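Le minimalisme à la maison, six mois après

On m'avait promis la sérénité. La méthode Clirnness, 50 euros le livret, jure qu'un salon vidé repose la tête. J'ai donc donné 168 livres et deux fauteuils. Ma tête va pareil, merci, et je lis assis par terre.

Pour les surfaces, une seule chose tolérée. Chez nous, ce sont des fleurs artificielles pêche et crème dans un vase blanc.
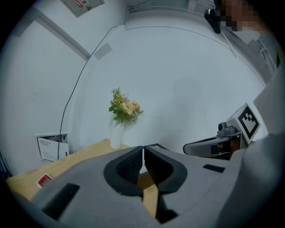 Ce que ça coûte de ne rien avoir

Alix a racheté en avril une étagère à 225 euros pour remplacer celle qu'on avait donnée. Je demande à voir les économies. Niilo Eskola, lui, y croit toujours et me prête ses chaises quand on reçoit.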